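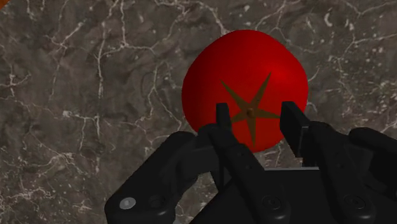

I've grown tomatoes on the same allotment in Underville for 16 years and people keep asking me about blight, so I'm putting it all in one thread.

Late blight needs warm, damp air. Two wet nights with mild temperatures and it can be on your plants by the weekend. It's the same disease that gets potatoes, so if your neighbour's potatoes have brown patches, check your tomatoes that evening.

First signs: brown smudges on the leaves, often starting at the edge, and dark marks on the stems. Yellowing lower leaves on their own usually mean something else. Mine go yellow every July and I just take them off.

Water the soil and keep the leaves dry. I do it before 8am with a can, no rose on it. A hose over the top in the evening is asking for trouble.

Spacing. I used to cram them in. Now it's 60cm between plants and I pinch out side shoots on the cordons every few days. Fewer plants, more fruit I can eat.

Asmaa El Ouafi two plots down grows hers under an old polycarbonate lean-to with the sides open. She lost one plant last year. I lost 11 outdoors. A roof does more than any spray I've tried.

On varieties: resistant ones do help, but resistant means slower to go down. I've had Crimson Crush last three weeks longer than Moneymaker in the same bed. Flavour is fine – I still prefer Gardener's Delight, and I grow that in the greenhouse.

If you've got it, pull the whole plant up. Don't wait to see. Ours go in the council garden waste bin, not on the heap. Potato tubers left in the ground are the bigger worry over winter, so dig them all out.

Green fruit from a plant you've pulled: keep only the ones with no marks, wash and dry them, and lay them in a drawer with a banana. Look every day and throw out anything going brown. Some will go anyway.

Or make chutney. My batch takes 1,000 grams of green tomatoes, 438 of onions and apples together, 125 of sultanas, then sugar and vinegar to taste. Yes, 438. I weighed it the year it came out right and haven't touched it since.

Someone asked about sowing dates. Mid March on the windowsill for me, outside at the end of May. Earlier ones just sulk.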